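CHAPTER 7

Housings, Caps, and Mounting Plates

Most equipment that turns, measures, or sends a signal has at least one part that must be closed off from dust and from careless hands. The part that does this work is called the housing. In its simplest form it is a short cylinder with a cap at one end, set into a plate that holds it in position. Students often pass over the housing in favor of what it contains. This chapter asks them to begin with the outside, which is the portion they will handle first in any inspection or repair.

The chapter follows the order used in the Trestell shop course. Section 7.1 names the parts. Section 7.2 treats the fit between a housing and its plate, and Section 7.3 covers surface finish. The exercises at the end may be completed in the shop or at a desk.

7.1 Naming the Parts

The cap is the flat or slightly stepped face of the housing. It may carry a raised ring, and it is commonly drilled. The side wall runs from the cap down to the plate. The recess is the opening in the plate that receives the housing, and the plate itself is the broad flat member to which other parts may also be fixed.

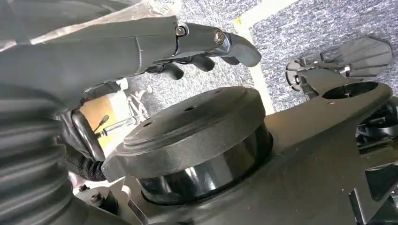 Holes in a cap serve several purposes, and the purpose should never be assumed from the hole alone. Some accept fasteners. Others locate the cap during assembly, or accept the pins of a wrench. Before any tool is placed in a hole, the student should consult the drawing and confirm its depth and whether it is threaded. A blind hole that is mistaken for a through hole is easily damaged — and a damaged cap usually means a new one.

7.2 Fit in the Plate

A housing that sits in a recess depends on the plate for its alignment. If the recess is too large, the housing can shift under load. If it is too small, the housing must be forced, and the wall may be scored on the way in. The Shearer tables in Appendix B list recommended clearances for bores up to 200 millimeters. For the practice plates issued with this course, the bore is 100 millimeters.

7.3 Surface Finish

Two finishes are often found on a single housing. A matte cap hides small scratches and does not throw glare toward the reader of a gauge. A polished wall is easier to wipe clean, and it shows dents readily when a lamp is moved along it.

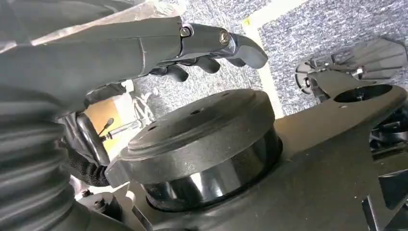
Should a glossy wall be cleaned with the same cloth used on the plate?

A separate, clean cloth should be used, as grit picked up from the plate can scratch a polished surface.

Related chapters
Chapter 6: Fasteners and Their Markings
Chapter 8: Gaskets and Seals
Chapter 22: Care of Finished Surfaces
Appendix B: The Shearer Tables
Workbook: Weketti Shop Exercises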